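Minutes of the Bideck office and storeroom get-together, March

Taken by me, Alun Bevan, because I lost the coin toss again. Corrections to me by the next meeting please, and be kind, I was typing and eating at the same time.

We got going at 17 minutes past 9, a bit late while people hunted for chairs. Present: most of the ground floor, two from Bowen Street, and the Zadell folks for the first half only (they had a delivery to meet). Apologies from upstairs, who are still painting.

Last month's minutes

Read, or at least skimmed. One change: I wrote that the Fliser shelving was going back, and what we agreed was that it would go back if the missing brackets didn't show up. They did show up, in the drawer with the takeout menus. So it stays, and I've fixed the wording. Agreed.

Storage boxes and lids

This took up the biggest chunk of the morning and I will try to be fair to everyone. We own an awful lot of plastic boxes. We also own an awful lot of lids, and the two groups don't get along. The off-white ones are the worst for it, as there are two sizes that look the same until you try to push one down and a corner pops back up at you. I said I'd spent most of an afternoon on this last month and would like not to do it again, and there was some sympathy but not as much as I'd hoped for.

The suggestion was to lay everything out on the floor of the big room, boxes along one side and lids down the middle, and match them up in one go before anything else goes on the shelves. Zadell asked why not use the tables. We talked about that for a while. The tables are full, and clearing them means finding somewhere to put what's on them, and then we're back where we started. Floor it is.

We went and had a look at the space while we were on the subject.

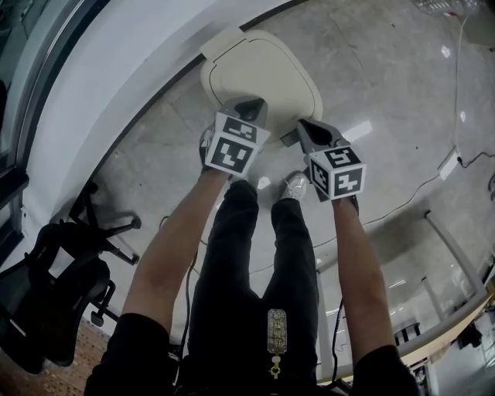 One of the off-white lids on the floor of the big room, tab at the upper left.

The tab came up again once we sat back down. Bowen Street think it's the best way to tell the sizes apart, and they've offered to put a dab of paint on the tabs of the larger ones. I like this a lot! Somebody else wanted numbered stickers on both the box and the lid, which is neater, but stickers come off in the wash and then we have a box with a gray smudge on it. We went with paint. Color to be decided by whoever gets to the hardware store first, only please, not brown.

Anything without a partner after the matching goes in one pile by the back door. Bowen Street will take whatever they can use for seedlings, and the rest goes to recycling. I was asked to write down that the big round cake carrier is NOT part of this and is not to be thrown out, matched or otherwise. Written down.

Floor of the big room

While we were in there a few people brought up the cables. They run right across where we'd want to lay things out, and I said I'd sooner move them now than have somebody go flying with an armful of boxes. Zadell have cable covers left over from their old place and will bring them along. If they don't fit we'll tape things down for the day and think again.

Also please pick up your bottles. I'm not naming names, I don't know any names, but there's one on the floor over on the right and it's not a shelf.

There was a question about the office chairs, and whether they should be wheeled out first. Yes, into the hallway, and back in again when we finish. Last time the second part got forgotten and we had a whole week of people eating lunch standing up. The white tables can stay where they are.

The mopping rota is still up on the kitchen wall. It has a lot of white space on it. I'll leave that there.

Fliser shelving

Now that the brackets have been found, the shelves can go up on the long wall of the storeroom. We measured it during the break and got 1755 millimeters between the door frame and the pipe, so two units will go in side by side as long as we leave the baseboard alone. Heaviest stuff on the bottom. Zadell wanted the printer paper at waist height and had good reasons, mostly to do with backs, and we all said fine.

Bowen Street asked if they could have a shelf. They can have the top one on the left, and there's a step stool.

Money

Very quick. The tea fund is almost empty, so please put something in the tin. Paint for the tabs comes out of the storeroom budget. No other spending was asked for, and I moved us along before anyone could think of something.

Any other business

The kitchen clock is slow again. New battery, me.

Upstairs sent a note asking if they could borrow the big room while their paint dries. Yes, once the lids are done, and they bring their own kettle.

To do

Me: battery, sign for the back door pile, email upstairs
Zadell: cable covers
Bowen Street: paint and a brush, collect the seedling boxes
Everybody: bring back any boxes you've got at home, with lids if you have them

We wrapped up just before lunch. Next meeting same place, same time, and I'm bringing my own coin.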